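Pre-Session Walkaround and Episode Check, Two-Arm Cell, Henden Room
November 16, 2020
Filled in by Harriet Haddad
Task this week: paper cup, teleoperated pick and handover, target 400 keepers

Same list as always, with my notes under each line (yes, they're long again, I like writing these!). OK means I checked it myself this morning. FIX means somebody has to do something before the arms get power. WATCH means we can run but keep an eye on it.

PART 1. BEFORE POWER

1.1 E-stop buttons, both sides of the operator desk. OK
Pressed both, twisted both back out. The left one is stiff and has been for ages. It latches fine, it just wants a good shove, so please give it one and don't tap at it politely.

1.2 Floor tape and walkway. FIX, then OK
The tape by the door had curled up again and I caught my shoe on it. I cut out the bad stretch and laid new. If you're wheeling the Trollex cart through, lift the front wheels over that bit until the glue has had a day.

1.3 Cables at the wrists. WATCH
Run your hand along each one from the connector down and feel for kinks. The right one had a soft spot last month, got swapped, and I'm still suspicious of it. Turn the wrist through its full range at slow speed once we're powered and look at the slack at both ends of the turn.

1.4 Gripper bolts and fingertip pads. OK
Everything snug. I check the pads by pushing sideways with a thumb, and if one slides even a little it gets re-glued before we record anything. A loose pad gave us a whole afternoon of cups that twisted in the grip, and we threw all of it out.

1.5 Table surface. OK
Wiped down with a barely damp cloth and dried. No spray cleaner near the arms, please, I'm begging.

PART 2. POWER ON, NO RECORDING

2.1 Spoken call before power. OK
"Arms going live," out loud, and wait for an answer. If you're alone in the room you don't power up at all. That one isn't flexible, and I'll be annoying about it forever.

2.2 Slow home, both arms. OK
Left homed clean. Right paused partway and then carried on. It did that on Friday too, so I've logged it, and Kavitha Krishnan has the ticket.

2.3 Clearance between the arms. WATCH
I ran the handover approach at a quarter speed with one arm holding and the other coming in open. There's enough room if the operator keeps the receiving fingers spread until the last moment. Close early and you're going to clip the cup or the other gripper.

2.4 Soft stop distance. OK
Set to 14 centimeters, same as last week. I know some of you find it fussy when you're trying to get close. Leave it alone and tell me instead, and we'll talk about it together.

2.5 Grip force. OK
Low setting. Paper cups crush really easily, and a crushed cup teaches the policy that crushed cups are normal. If you squash one, mark the episode bad, bin the cup and take a fresh one from the sleeve.

PART 3. RECORDING CHECKS

3.1 Start pose. OK
One hand on the cup, the other open and waiting, nothing else on the table. The cup stays upright at the start. We had a few recordings from the Lagos batch where the first second was still the operator fiddling with the cup, and trimming those took me most of an evening, so wait for a settled start before you hit the pedal.
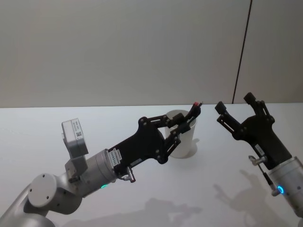 Prakash Menon: I'd hold the settled start for longer than you're asking. When I went back over the Lagos recordings, the ones with a quick pedal all had the receiving arm still drifting at the start, and the model picked up that drift as if it was part of the task. Two full seconds of nothing moving, then go. It feels silly at the desk but it cleans up the front end a lot. Could we also vary where the cup begins? Mine all came out in nearly the same spot.

Fair on both counts, Prakash! I've changed the rule to two seconds, and I've added a line for the cup position (it's 3.4 now, everything after it moved down one).

3.2 Lighting. WATCH
Shadows from the arms are fine and I want them in the data, we'll have them in real use too. What I don't want is the blind going up halfway through a set. Pick a setting, write it on the sheet, and leave it until the set is finished.

3.3 Camera view. OK
Lens wiped. Both grippers need to be in view at the start, along with the whole cup. Check on the monitor, every set, even when you're sure.

3.4 Cup start position (new). FIX
Move the cup between episodes. Near, far, left, right, wherever both arms can still reach comfortably. I haven't made a position sheet yet so for today just be random about it, and by random I mean look away and put it down. Arms paused while your hand is in there, always.

3.5 Failed episodes. OK
Keep them and label them. A dropped cup is a useful recording as long as it says it's a drop. Please don't delete anything at the desk, even the embarrassing ones (I have plenty). Labels are: good, drop, crush, miss, operator stop.

3.6 Disk space. FIX
We need 1000 gigabytes free before a full day and this morning we didn't have it. Revathi Mathew moved the October sets over to the Hultgate drive while I was on the floor re-taping, so we're good through Wednesday.

3.7 Operator breaks. WATCH
Swap every 45 minutes. I went over last week, I admit it, and my last set was noticeably worse. My wrist was tired and I'd started snatching at the cup. The arms copy whatever you do, tired wrist and all, and then so does everything we train on it.

PART 4. SHUTDOWN

4.1 Grippers empty, both arms parked low.
4.2 Power off, then E-stops in. In that order.
4.3 Sheet signed, totals written in the log, bad cups in the paper bin.
4.4 Gripper bodies touched with the back of the hand. If either feels hotter than usual, write it down.

I'll fill these four in tonight.

OPEN ITEMS

Right arm pausing on home. Kavitha has it. Fine to run at normal speed in the meantime, but stop and come find me if it pauses anywhere other than homing.

Position sheet for 3.4. Mine, by Thursday.

More cups. We've got one sleeve left and at the rate I crush them that won't last. Annapurna Salian is ordering, same size and same plain kind as before, please.

The running total across all cup tasks should pass 1600 keepers if this week goes to plan. Next check is due before the first session tomorrow, and Revathi has the clipboard.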